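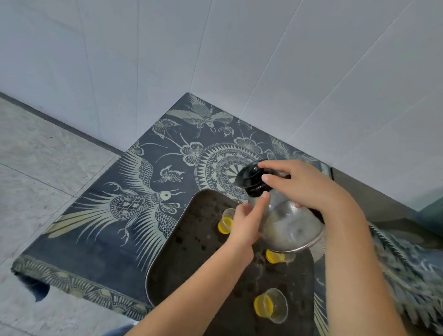 Section 7. Setting Up and Using the Low Tea Table

This section applies to the low tea table and tray supplied to guest rooms and reading rooms at Wekthorpe House. It covers placement, dressing of the table, service for up to three guests, and clearing. The table is intended for corner placement on a tiled floor, and a printed cloth such as the navy one with the cream bird and butterflies should be laid so that its border hangs over the edge. The dark tray then rests directly on the cloth, and the small clear cups are set out on it. Staff who have not used the table before should read the whole section before the first service.

7.1 Placing the table

1. Choose an inside corner away from doors, heaters, and power outlets.
2. Wipe the floor and allow it to dry.
3. Set the table down with both hands. Do not drag it across the tiles.
4. Leave a gap of 25 mm between the table and each wall so that the cloth can hang freely.
5. Press lightly on each corner of the table. If it rocks, turn the leveling foot under that corner until it is steady.

Note: The table is rated for a load of 7 kg, including the tray, the pot, and all liquid. It is not a seat or a step.

7.2 Laying the cloth

1. Shake the cloth outdoors or over the laundry sink.
2. Lay it with the printed side up and smooth it from the center outward.
3. Check that no part of the hem touches the floor where guests will kneel or walk.
4. Trim loose threads with scissors. Do not pull them. Cloths with a worn hem may remain in use until the next linen review in November.

Note: Dark cloths release some dye in the first washes. Wash them separately in cold water and dry them in the shade.

7.3 Setting the tray

1. Inspect the tray for cracks, particularly along the raised rim.
2. Place the tray on the cloth with one short side toward the person pouring.
3. Set the pot within reach of the pouring hand, with the spout turned away from the guests.
4. Set out one cup for each guest. Keep the cups clear of the rim.
5. Place a folded towel beside the tray.

7.4 Pouring

1. Rinse the pot and cups with hot water and empty them into the waste bowl.
2. Add the tea leaves. Use the measure printed on the Birkett tea tin.
3. Fill the pot with 333 ml of hot water and replace the lid.
4. Steep for the time given on the tin.
5. Hold the lid in place with a fingertip on the knob and pour a little into each cup in turn. Repeat until the cups are partly filled. Do not fill them to the brim.

CAUTION: Small glass cups have no handles and become hot quickly. Tell guests before handing them over.

CAUTION: Do not lift or move the tray while it holds tea or a full pot.

Note: Drops of water on the tray are normal during service. Blot them with the towel between rounds. If water passes over the rim, stop, remove the tray, and replace the cloth.

7.5 Clearing

1. Empty the cups and the pot.
2. Carry the glassware to the pantry separately from the tray.
3. Wash the tray by hand with Lilivent mild soap. Do not use scouring pads or the dishwasher.
4. Dry the tray fully and store it flat.
5. Mop the tiles around the table and check the baseboard for splashes.

Report damaged items to Pauline Pilkington, Housekeeping, extension 223. Replacement cups and leveling feet are held by Kieran Rudd in the ground floor store.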